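Writing music to pictures: do the pictures help?
Speaker notes, Drilton songwriters' evening
Last updated: May

Start without slides. Play the first minute of "Famen" cold and say nothing about it. Ask people to write down what they see while it plays. Collect the papers, don't read them yet.

Then tell them the piece was written to a photo of a harbor wall. Read four or five papers out loud. My bet is we get a train, a funeral, somebody's kitchen. When I tried this at the Bulik workshop, I got one harbor out of the whole room, and that person had seen the album cover.

So what did the photo do? I'm not convinced it did much. It got me to sit down, and I'll give it that. But the chords are the chords I always play. Same left hand, same slow build, same key as the two pieces before it. 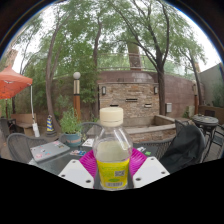 Bottle with a yellow label, on the table outside.

Common claim: "Listeners can feel the place in the music." Push on this one. They feel it after they read the title. Swap the title and they feel the other place just as strongly. Play "Pagano" here, first as "Pagano," then again as "Night Ferry." Same file. Let them notice, or don't, and move on.

Numbers, quickly. The photo series has had 3,776 plays. The plain piano album, no story attached, had 1,710. People will say that proves the pictures work. It may prove that pictures get clicked. I can't tell from a play count whether anyone stayed past the intro, and I'm suspicious of anyone who says they can.

Pause for water. Check the time; if it's past 8:30, skip the reverb section. 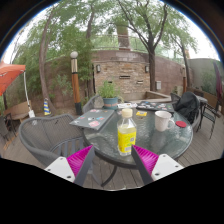
Next question is whether you should do it anyway. I still do, so I'd better have an answer. Mine is that a picture gives you somewhere to stop. Without one I keep adding strings. With one I can look up and ask if strings belong there, and usually they don't. A timer might do the same job. I haven't tested that properly.

Reverb section (cut if late): big hall reverb does not mean "ocean." We've all done it. Play the dry mix of track 7, then the wet one. Ask which sounds like outdoors. Outdoors has hardly any echo at all.

Exercise for the last part: write eight bars to a photo you don't care for. Favorite photos come with too much of your own memory, and the listener doesn't get any of that.

Leave ten minutes for questions. Someone will ask about streaming money. Short answer: no.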